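Toast Two Ways: Counter Appliances in a Shared Student Kitchen
Jirayu Ruangrit and Rodrigo Benítez, Cornlow Hall, October 7, 2019 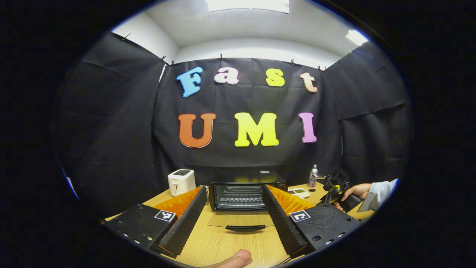
Our question was whether a shared kitchen needs both a toaster and a toaster oven. We picked it in August, when it sounded easy.

Method
We kept a log sheet by the table and asked residents to write down what they made and in which appliance. We got 82 usable entries. Several more were drawings.

Findings
The white two-slice toaster got 42 entries, all of them bread, plus one bagel that Rodrigo had to free with the plug pulled. The black toaster oven got the rest, mainly leftover pizza and cheese on things. Its glass door folds down in front, so it wants clear table ahead of it, and clear table is the one thing our residents can't leave alone. Jirayu moved the same cereal bowl up to three times a day.

Residents who used the oven for plain toast complained about the wait. They also did it again the next morning.

Recommendation
Keep both. Put the toaster on the left, leave the space in front of the oven door free, and empty the crumb trays before the next group has to write a report on those.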